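Bin creeps away from the arm, what do you do?
Posted in: Tabletop cells

Tostwood
We run one small picking arm over a gray open bin, and after some 2,000 picks the bin has wandered and the arm starts brushing the wall. Two orange spring clamps hold it to the table. The dark smudges on the bottom bug me too — do I need to clean those, or just move things back and re-teach?
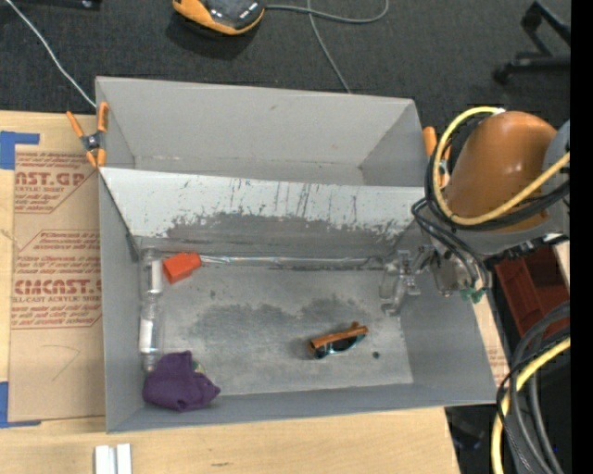

Bendero
Clean first, then re-teach! I did mine the other way around and had to do it twice. Wipe the bin floor and let it dry, set the bin back on its marks, clamp it, then jog the arm slowly to all the corners. I'd look at the cables too, mine had slid down and were tugging on the wrist. Now I check every Thursday (takes me 8 minutes if I'm not chatting).

Vuria
Spring clamps are too weak, get screw ones.

Tai
What Bendero said. I also stuck tape on the table along the bin's edges — mine went 1,645 picks before it moved at all.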